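Stendon Shared Workshop: Build a Sorting Arm
Handout 4, bench layout and first moves

Hello again! Last week was all theory and squared paper, so this time we get on to the bench itself. I've stuck with the layout I use for my own Gekatel build: yellow trays down both sides, steel tray in the middle, small wired parts on the left and the braided cable over on the right. Write on the rims in marker pen, on the side facing the middle (I used to label the floors of the trays, and then of course I put things on top of the labels).

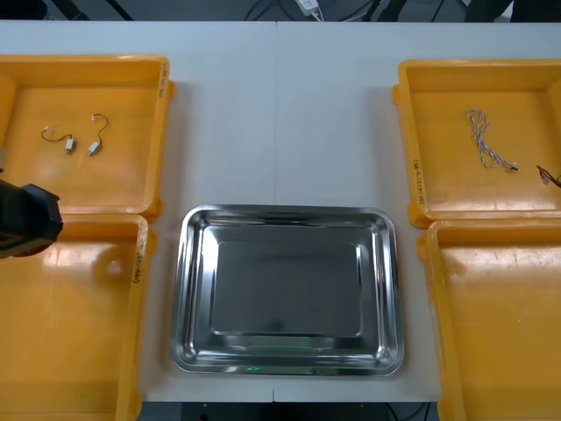 1. Setting your positions

Each tray gets one hover point and one pick point. Do all the hover points first. Mine sit well above the rims, and I'd be generous with yours too, as a rim is much easier to clip than you'd think. My base joint reads 1,428 at the left-hand trays and 2,914 at the right, but your numbers will be different, so please don't copy mine in! Save the file as soon as you've got them. Tumoso, the little program we're all using, loses unsaved points when it closes, and I've moaned about that before.

2. Coming in over the steel tray

Go slowly here, speed 27 or lower. The bit to watch is the cable. You want a good big loop from the elbow to the wrist so nothing pulls tight when the wrist turns, but a big loop also likes to wander over the neighbouring tray, so keep half an eye on it.

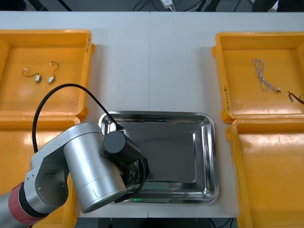

3. Before Saturday

Run your hover points in order with the gripper open, then backwards. If anything knocks a tray, raise that point and try again. Bring your saved file, a marker pen and a spare wired part if you have one. The Watkins bench is free from 4 if you want extra time on it.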